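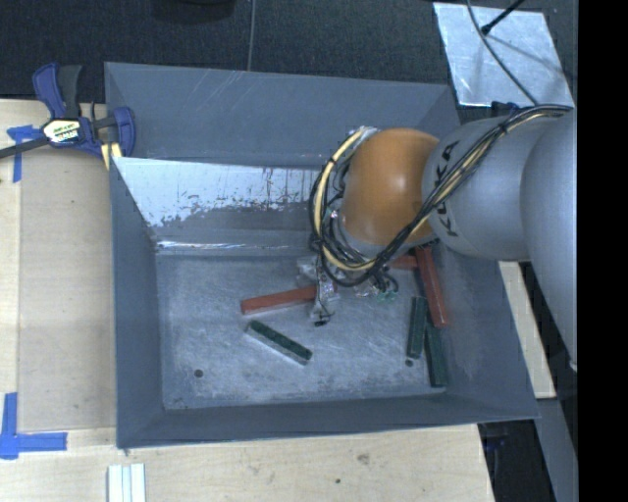

Shop tips: sharing a bench with the picking arm

We've had the arm on the picking bench at Woltimel since April, and people from the other bays keep stopping by to ask how we set ours up. So I'm writing it all down in one place, messy as it is. Use what you like!

Tape first, measure later. Blue painter's tape on the bench top is the best money we've spent. Mark where things belong with a T or an L, work with it for a week, then move it. I went through 2 rolls before I was happy. Pencil lines vanish under sleeves, and marker stays forever (ask me how I know).

Clamp the bin. A bar clamp on the rim is plenty. If the bin creeps even a little, the arm will go on reaching for where it used to be, and you'll spend the afternoon blaming the software. Snug is enough – don't crank it until the wall bows.

Wrap your cables with some slack. Bend the arm as far as it will go in every direction before you tighten any ties. Elibariki Kariuki on second shift taught me to leave a loop big enough to put my fist through at the joint, and I haven't replaced a cable since. Power off for this one, please, and lock it out.

Cleaning a scuffed metal bin: warm water, a drop of dish soap, soft rag, dry it right away. Skip the steel wool. Old scratches do no harm, but a freshly polished patch throws glare and the picks get worse until it dulls down again.

Now the people part, which I get asked about more than the tape. Before the arm I was sorting 2000 blocks on a heavy day and going home with my wrist in a brace. These days I load, check, and fix the odd jam, and I do the paperwork I used to stay late for. I like it better. I do miss the talking, though – when four of us sorted together we knew everything about everybody's kids. So we moved our coffee break to the same time, all of us, and that has helped more than I expected.

Keep a notebook on the bench too. Ours is up to page 43, mostly jams, with the time and which way the block was lying. When the tech from Lyimo comes by, hand over the notebook before you start explaining. Saves half an hour.

Next time I'll do the foot mats and the label printer.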